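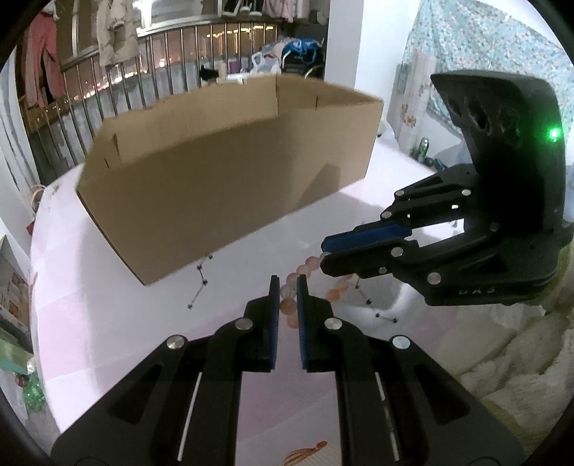
Weronika Jakubowski thought we had started from the wrong end. If you want to know why people hang on to little things, she told us at our very first meeting, don't ask them what the things are worth, ask them who they are saving them for. We had already written a whole page of questions about prices by then, and I'm glad to say most of it went in the bin that same afternoon.

Small Things Kept: a project on keepsakes in Trolham and Dirkport
Local Studies, second-year group project
Handed in November 8, 2022

How we came to the subject

It began with my grandmother's button tin, which will surprise no one in the group, as they heard a great deal about it. She brought it with her from Bragança when she married, and it has buttons in it from coats that were given away long before my mother was born. When we had to pick a topic I mentioned the tin more or less as a joke, and then it took us the rest of the lesson to get through everybody else's tins, drawers and biscuit boxes. We decided there must be a project in it somewhere.

Our question, after a few rewrites, was this: what small belongings do people keep when they no longer use them, and what do they expect to happen to them later on?

What we did

We printed 320 questionnaires and took them round by hand, half in Trolham and half in Dirkport. We had hoped for a decent response and got a lovely one — 255 came back, many with extra sheets of paper folded inside. One had a drawing of a thimble on it. We also held longer conversations with people who had ticked the box to say they wouldn't mind a visit, and these turned out to be the best part of the whole project. We drank an enormous amount of tea.

The third thing we did was to read through the old lost property book at Weven, the railway halt between the two towns. It has 2522 entries, all in ink, and it took us far longer than we had planned. I would tell next year's groups to share out the pages properly at the start. We didn't, and two of us read the same umbrellas twice.

What people keep

Jewellery came first, and mostly the cheap kind. People wrote about beads from a seaside stall, a brooch with the pin gone, a ring that had never fitted anyone. Watches came next, then keys, then coins from holidays. Very few answers mentioned money at all. A lady in Dirkport told us that her good necklace could go to whoever wanted it, but that she would be most upset if anybody threw out the plastic one her son had bought her with his first pocket money.

Many keepsakes had a story that only one person in the house still knew. We asked whether it had been written down anywhere, and nearly always the answer was no. Several people said they would do it now, which pleased us very much, although it does mean we may have changed the thing we were trying to study. Our tutor says this is normal and we should simply mention it, so I am mentioning it.

Where they keep it

We expected special boxes, and there were some beautiful ones, with velvet and little brass locks. But plain packaging was far more common. Shoe boxes, tea caddies, envelopes, the carton something else was delivered in. One man had kept his father's things in the same carton through four house moves and had never thought of getting a better one, as he always knew just what he was looking for when he went up to the loft. Bedrooms were the favourite place, with the kitchen drawer close behind.
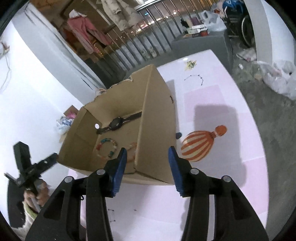 What happens next to it all

Most people hoped a relative would take their keepsakes, but a good many hadn't asked. Younger people in the same families often told us they would be happy to have something small, and hadn't liked to bring it up either, in case it sounded greedy. We heard this from both sides so many times that we made it the main point of our talk at school.

What we would do differently

We would start the visits earlier, and leave more room on the form. We would also like to go back to the Weven book in December and look at which things were claimed and which were not, which we ran out of time for. My grandmother has asked for a copy of this report, and wants it noted that the tin is going to my cousin.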